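Replacing the lining in my old work bag

My canvas work bag finally wore through on the inside in May. The outside is fine, a little faded at the corners, but the lining had a hole big enough to lose a pen in. I bought the bag secondhand from a shop called Dornen and never expected it to last this long.

I asked Ilango Nadar at Warrier what a new lining would cost. He quoted me a fair price, but the wait was 33 days and I use the bag every morning. So I bought a piece of plain cotton, a new zip and a spool of heavy thread, and did it at home.

Getting the old lining out took most of an evening. It was stitched in twice along the top, once by machine and once by hand. I kept the old pieces and used them as a pattern, adding a little extra at the seams. The zip pocket was the slow part. I sewed it in upside down and had to unpick it.

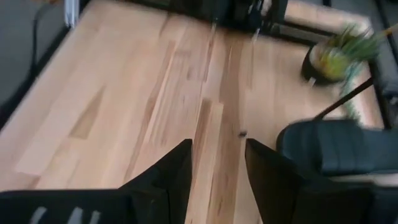 I was going to make the straps longer too, but I left them alone. They are 17 inches and sit well over a coat. What I did change was the color of the lining. The old one was black and I could never find my keys in it. The new cotton is close to the paler strips in the tabletop, somewhere between cream and blond, and dark things show up against it right away.

It will get dirty faster. I put in 2 open pockets, one for my phone and one for a notebook, and skipped the key loop. The leftover cotton is enough for a small pouch, so I'll probably make that next.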